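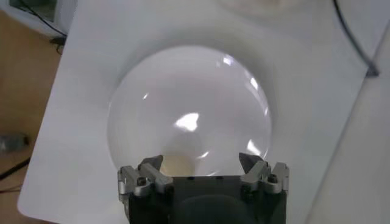
**Which way should a home shrine face?**

Many Hindu families place the shrine so that the person praying looks east or north, and the north-east corner of the home is often preferred. Customs differ between regions and households. If your family or priest follows a particular rule, go by that. The Skirnent can be used against any inside wall.

# Skirnent home shrine

The Skirnent is a wooden mandir for daily puja at home. It is made by Kelemen and sold by Skundis from the Fongate shop and by post. It holds a main murti with smaller figures on either side, and has drawers underneath for incense, wicks, matches and kumkum.

The shrine is supplied empty. Murtis, lamps, bells and cloths are sold separately.

## Size and materials

| | |
|---|---|
| Height to top of spire | 698 mm |
| Width | 556 mm |
| Drawers | 2 |
| Back panel | 6 mm thick |
| Frame and pillars | Solid sheesham |
| Back panel | Birch plywood |
| Drawer knobs | Brass |
| Finish | Oil, medium brown |

Sheesham varies in colour from one board to the next. Dark streaks and small knots are part of the wood and are not treated as faults. The colour deepens over the first year.

## Layout

The upper part is open at the front, with a pillar at each corner and a carved arch between the front pair. The spire lifts off. Some customers leave it off where a shelf above gets in the way, and a flat cap is included for this.

Inside there is one raised step along the back. The main murti normally goes in the middle of the step. The floor in front of it is level and takes a lamp, a small bell and a dish for prasad. There is a shallow groove along the front edge to stop spilt water or oil running on to the drawers.

The back panel is plain. It can be lined with cloth or a framed picture can be stood against it. Please do not screw hooks into it.

## Using lamps and incense

Use a stable diya on a metal plate, placed well forward, with clear space above the flame. Do not burn a lamp or incense on the raised step or directly under the arch. Keep cloth garlands, paper decorations and cotton wool away from the flame, and stay in the room until it is out.

Dhoop and camphor burn hotter than a small ghee wick. We suggest lighting camphor on a separate aarti plate and bringing it to the front of the shrine by hand.

A battery lamp may be used in rented rooms and student halls where flames are not allowed.

## Where to put it

The shrine is made to stand on a firm cabinet, chest or low table. Many people who sit on the floor for puja use a low chowki, so that the feet of the murti are at chest height or a little below. Those who stand will want a cabinet at waist height.

Wall brackets are available as an extra. They must be fixed to brick or block, or into timber studs. Plasterboard on its own will not hold the weight.

Keep it away from radiators and out of strong sun. A kitchen is a common place for a shrine in smaller homes and is fine, provided it is not next to the hob or the sink.

## Putting it together

The base and drawers arrive built. The pillars, arch and roof need fitting, and you will need a cross-head screwdriver.

1. Stand the base on a blanket with the drawers facing you.
2. Push the pillars into their sockets. The rear pair have a slot for the back panel.
3. Slide the back panel down into the slots, smooth side forward.
4. Fit the arch between the front pillars.
5. Lower the roof on to the pillars and put in the screws from above.
6. Set the spire or the flat cap in place.

Do not glue any of the joints. The roof has to come off again if the back panel is ever replaced.

## Cleaning

Dust with a dry, soft cloth. Wipe up water, milk and oil as soon as you can. Turmeric and kumkum will stain oiled wood, so stand the dishes on a tray or a washable cloth.

If the wood looks dry, rub in a little clear furniture oil and leave it overnight before putting the murtis back. Spray polish should not be used, and nor should wet wipes.

The brass knobs will dull. Unscrew them before polishing, as brass polish leaves pale marks on the wood.

## Delivery and returns

Shrines are sent in one carton by courier. Orders to the mainland are usually sent the same week. We make no deliveries on Diwali, and the weeks before it are busy, so please order early if you want the shrine in place for the festival.

An unused shrine can be returned in its carton. We cannot take back one that has been used for worship. Split or missing parts will be replaced by Kelemen. Send us a photograph of the part and the label from the carton.

## Extras

- Wall brackets, pair, with fixings for masonry
- Red or cream cotton backcloth, cut to fit
- Brass plate for a lamp
- Spare drawer knob
- Replacement back panel

The shrine and all extras can be seen at Fongate during shop hours.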